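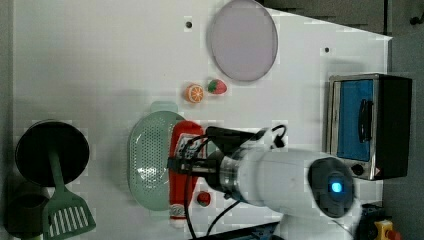 4. Where the ketchup goes

4.1 The set

A play kitchen is a real kitchen with the inconvenient parts taken out. The strawberry never goes soft, and the ketchup bottle never has a crust around the cap. One might therefore expect a play kitchen to be easy to put away. We expected it, and said so in our funding application, which we would now like back.

The set used in this part of the study has 61 items. It was put together from two sources: a boxed collection from the Plilton toy library, and odds and ends from the family drop-in at Rullordale, where pieces of many earlier sets had settled over the years at the bottom of one large tub. We kept the duplicates. Our first plan was to remove them for the sake of neatness, but every toy tub we looked into had duplicates, and an inventory without a spare strawberry seemed to describe a household none of us had visited.

Items were listed using the Niscombe headings, which sort kitchen goods into food, cookware, tableware, tools and appliances. The headings were written for adult cupboards and behave well there. They did less well with us. A condiment bottle is food if you care about what it would hold and a container if you care about how it stacks. A colander is cookware on paper, though it spends most of its working life in a play kitchen as a bowl, and some of it as a hat.

4.2 Procedure

We asked 40 adults to tidy the set into open shelving, five times each, giving 200 finished arrangements. Between rounds the items were tipped back out and spread on a table. Participants were told to put things "where they belong" and were given no further help, in spite of requests. Rounds were untimed. The longest went on until late afternoon and involved a second opinion by phone.

For each item we noted its shelf, its nearest neighbour, and whether it had been placed in or on something else. This last measure was added after the pilot, when we saw how much of kitchen tidying consists of putting one thing inside another and feeling that the matter is closed.

4.3 Resting places before tidying

The starting layouts turned out to matter more than we had planned for. Figure 3 is a fair sample of the trouble. The ketchup bottle lies across one side of the mint-green colander, with a small strawberry close by the bottom of the bottle. Another strawberry sits beside an orange slice, just off the round plate. The slotted spatula is draped over the frying pan. The toaster oven keeps to the far side, as toaster ovens do.

Nothing in such a layout has been put away, and yet a good deal of it already looks decided. The spatula and the pan read as a pair. The two bits of fruit near the plate read as a snack that missed. Participants tended to honour these accidents. Where a tool began a round lying on a pan, the two usually travelled to the shelf together, and several people carried them over in one lift, without breaking up the arrangement. When the same tool began beside the plate, it was more often sent off to join the other tools.

The colander was the strongest case. Anything that started on it was likely to end in it, whatever the item was. Asked afterward why the ketchup lived in the colander, one participant replied that it "was already sort of there." Another defended the choice on the grounds that it stopped the bottle from rolling. We have no answer to this, and two of the authors have since moved their own ketchup.

4.4 The duplicate problem

The Vahidi rule, as it is known in the shelving literature, holds that like goes with like unless size forbids it. Strawberries are small and size forbids nothing, so the rule predicts that they should be reunited. Often they were. But strawberries that began apart were also left apart more often than we could put down to tiredness, each one filed with whatever it had been lying next to. One strawberry became part of a fruit plate. Its twin went in with the sauces.

We coded these as errors at first. After some argument we changed the code to "local grouping," a phrase that sounds kinder and fits in the column. Participants who made local groupings did not regard them as mistakes, and when shown the stray strawberry they generally explained that it was for later.

Section 5 takes up the same items once the shelves have doors, a change that improved the look of every arrangement and the quality of very few.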